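Chapter 9
Choosing Between Two Grippers

What you will do in this chapter
Set up a fair trial for two grippers on the same arm
Decide what to measure before you start
Keep a trial log that another person can read
Learn where a wrist camera helps and where it misleads

Before you begin
You should have finished the chapter on mounting plates and be comfortable jogging the arm by hand. You will need your notebook, a small screwdriver, and a good deal of patience.

If you have ever stood in the aisle of a kitchen store, holding a pair of tongs in each hand and clicking them at the air, you already know something about testing grippers. You squeeze them, you look at the tips, you imagine the baked potato or the slippery noodle, and then you buy the pair that feels nicer. Sometimes you get them home and find they are wonderful for potatoes and hopeless for noodles, and you wonder why you didn't think about noodles in the store!

People choose robot grippers in much the same way, and I include myself. A gripper arrives in its box, somebody bolts it on, it picks up a foam block on the first try, and the whole room is pleased. A week later it is asked to do the job it was bought for, and then the trouble starts. The foam block was easy. It was soft and square and it sat in the open with nothing near it. Most of what we want a robot to handle is hard or round or slick, and has something in the way.

In this chapter we are going to slow down and do the job properly. We will compare two grippers, which I will call by the names on our shop shelf: the Arance, which has two narrow fingers, and the Gostholm, which has wider fingers with a soft lining. Both fit the same wrist plate. Both open and close on the same command, so the controller (ours is a Vlachou, though any controller that keeps a log will do) doesn't need to be changed between them. If you change the gripper and the controller and the camera all on the same afternoon, and the results get better, you will have no idea which one to thank.

9.1 Start with the job

The first thing to write in your notebook is a plain sentence saying what the gripper has to do. "Pick things up" is too loose to help you. "Turn a small knob on a control panel from one position to the next, without bumping the switches beside it" is much better. You can almost see the trial in that second sentence. You know you will need a knob, you know the switches matter, and you know what a failure would look like.

I am fond of knobs as a test, and you will meet a lot of them in this book. A knob doesn't have to be lifted, so we can leave weight out of it for now. What it asks for is a good approach, an even squeeze, and a wrist that turns on the same line as the knob itself. If that line is off by even a little, the fingers push sideways as they turn, and one of them will start to slide. You can feel this with your own hand. Hold the volume knob on an old radio by one edge and try to turn it with your elbow stuck out to the side. It goes, but it doesn't go well.

Switches make a fine second test. A toggle wants a push in one direction from one fingertip, and a wide, padded finger that does beautifully on a knob may cover the toggle and its neighbor too. Test leads are the third, and they are the ones students forget. Cables loop and droop wherever they please, and a finger that catches one on the way in can spoil the try before it has really started.

9.2 What counts as a try

We will call one full approach, squeeze, turn, and release a try. Each gripper gets 63 tries on the knob. That may sound like an odd number, and it is. Our practice sheet has 9 starting positions for the wrist, and we go through the whole sheet 7 times. You are welcome to use a different sheet, as long as both grippers get the same one.

Write down the result of every try, including the ones you would like to forget. It is very tempting, when a try goes badly in the first second, to say "oh, that one didn't count" and run it over. Please don't. If the fingers came in too low, that is a result, and it may be the most useful line on the page.

9.3 Looking from the wrist

Most of the arms at Clarnlow, where this course is taught, carry a small camera at the wrist, close behind the fingers. Students love the wrist view, and I understand why. It takes you right down to the work, so close that you feel you could reach out and turn the knob yourself.

It does have its limits. The fingers take up a good share of the view, and the closer they come to the part, the more of it they hide. Distance is hard to judge as well, and a tip that looks snug against a knob may be resting on it or hanging just in front. Use the wrist view to check how the fingers are lined up, and use the controller log to check whether they have met anything. 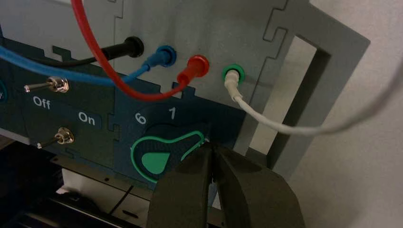
Figure 9.1 Wrist view at the selector knob, with the fingertips at its edge and the test leads plugged in along the top of the faceplate.

Spend a minute with Figure 9.1 before you read on, and make a small sketch of it in your notebook. Mark the path you would choose for backing the fingers away from the knob. Then mark anything you would want to stay clear of along that path, toggles and leads included. We will come back to your sketch in Section 9.5, when we talk about safe exits.

9.4 Setting up the first trial

Bolt on the Arance first. Run the arm at the slow setting and send it to starting position 1 on the practice sheet. Check that the fingers open fully, then close them on nothing and open them again. Do this 11 times while you watch the log. The closing times should stay close to one another, and if they wander, stop and look at the mounting screws before going any further.

Set the squeeze limit at 200 on the controller's own scale and leave it there for both grippers. Write the number at the top of your log sheet, along with the gripper's name and the starting position, and begin your first try.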